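The Steel Bowl Supper

Rania Karam feeds people the way other people tell stories, with a lot of detours and plenty of hand waving. I spent an evening at her place in Plotovley in May, and I came home wanting to throw out half of my fancy dishes and start over with a stack of stainless steel.

Her column for Punent, the neighborhood food newsletter, goes out to 300 readers, and the subject is nearly always the same: how to set out a good, relaxed meal with very little. She loves plain things! A steel bowl, a spoon with some weight to it, a plastic mug in a color that makes you smile. She grew up in a house where the good china lived behind glass and came out only for weddings, and she decided early on that her own kitchen would have no good china at all.

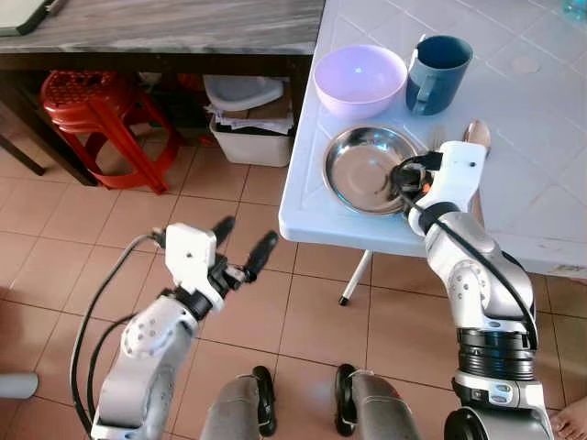 Steel, teal and lavender on white tile.

I have to say, the color thing works. Shiny metal looks a little stern by itself, but put a pale lavender bowl and a deep teal mug near it and the whole table cheers up. Rania's rule (she says it's the only one she has) is two colors that have never met before, plus steel. She once tried it with orange and mustard and hated it for a month, and then ate off those same bowls all winter.

Steel is also wonderfully hard to ruin. It can be dropped, stacked, scrubbed and left in the sink overnight. You can mix a dressing in it and serve the salad from it. Rania's oldest piece came from MacKinnon, a hardware store two towns over that used to sell kitchenware from a bin by the register, and it has picked up so many fine scratches that the inside looks almost brushed. She wouldn't trade it for a new one, and I wouldn't either.

Then there is the counter, and I could write a whole article on the counter. Rania likes to have everything out before she starts cooking. Potatoes, the cutting board, the clear tubs with whatever is left from the night before, forks and knives in one loose pile so people can help themselves. It looks like a jumble for the first five minutes, and then you begin to see how easy it is to cook this way. You reach, and it's there. I am a cupboard person myself – everything behind a door – and I spend half my cooking time with my head in a cabinet looking for a lid.

The clear containers deserve a cheer of their own. If you can see the leftovers, you eat the leftovers. Rania keeps a list of things she has made out of what she calls second-day food, and the list was at 127 when I visited. Potato cakes show up on it again and again, with different spices each time, and so does a soup that I'm told is never the same twice.
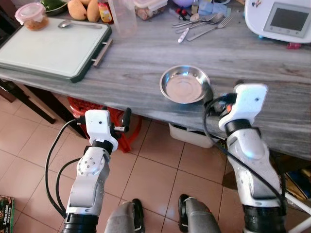

A Board Worth Keeping Out

If you buy one thing after reading this, make it a big cutting board. I mean big enough to chop at one end and park your spoon and your spice tub at the other. Small boards slide around and send onion all over the floor, and then you end up balancing things on the edge of the stove. A handle is a real help too, especially when you want to carry a heap of chopped herbs over to the pot in one trip.

Rania went through several before she found a size she liked. One was a heavy thing from Britumex that she could barely lift with wet hands, and it now holds up her houseplants. She washes her current board right after dinner, stands it up to dry, and puts it straight back where it was.

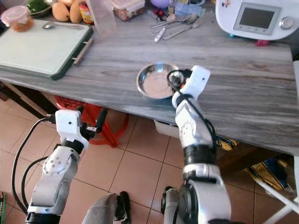 She has the same feeling about bowls, by the way. A shallow one close to the front of the table gets used all evening long. It holds peelings at first, then a quick rinse and it's full of chopped cucumber, and by dessert it might have walnuts in it. I tried this at home the very next night with a mixing bowl that was far too deep, and my guests had to dig for their olives. A shallow one is going on my list, along with a teal mug if I can find one.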